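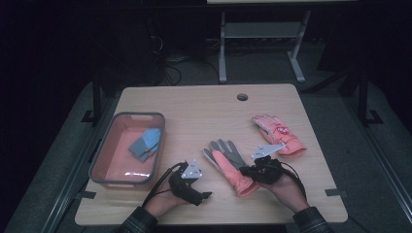

Glove sorting at Notholm, both hands in grippers, tray on the left.

From: Magdolna Vass
To: handheld-teaching list
Subject: Re: Re: gloves, how slow is too slow?

Larnitz wrote:
> We are still driving the arm remotely for cloth and getting 6 usable
> goes an hour if the operator has had lunch. You lot wear the grippers
> instead. Does it look any better from the fingers' end, or do you just
> suffer faster? Also, are you keeping the fumbles?

We suffer faster. I went over to wearing the grippers in April and my wrists have written to their MP. On a decent morning I get 20 goes in before I begin talking to the gloves.

The view from the fingers is fine as long as you remember it is all you get. In 612 there is a great deal of table, a bit of pink frill in the top corner, and my two fingertips wide open with nothing between them. I know where I'm heading. Whether Drallik can work it out from that is a question for Drallik, who wants the head view fed in as well, and I've stopped arguing. 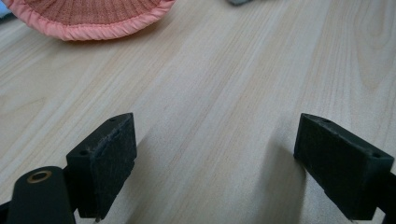 Photo: M. Vass / Notholm, go 612

The left pad is scuffed and going a bit furry, I notice. If yours are the same, change both sides together. I changed one once and spent an afternoon teaching a limp.

On fumbles: keep them, but mark them. Puma's rule was to bin anything that wasn't tidy, and the result was a robot with lovely manners that had never seen a dropped glove and took the first one very personally.

What I'd ask people to stick to, so we can swap goes without swearing:

1. Open the fingers fully before you set off. Half open reads as indecision, and it copies that beautifully.

2. Take the glove by the cuff. In 1127 I have the gathered part pinched between the tips, just clear of the little grey clip, and the rest of the glove is a blur. Blur is allowed. Pinching the clip isn't.

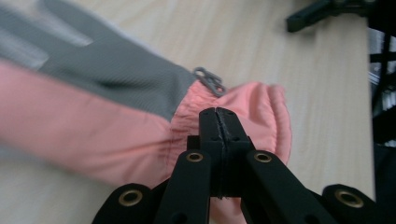 3. Let go, then count to two before moving off. I'm bad at this one. Drallik has a chart.

Larnitz, send me a few of your remote ones and I'll mark them the same way.

Magdolna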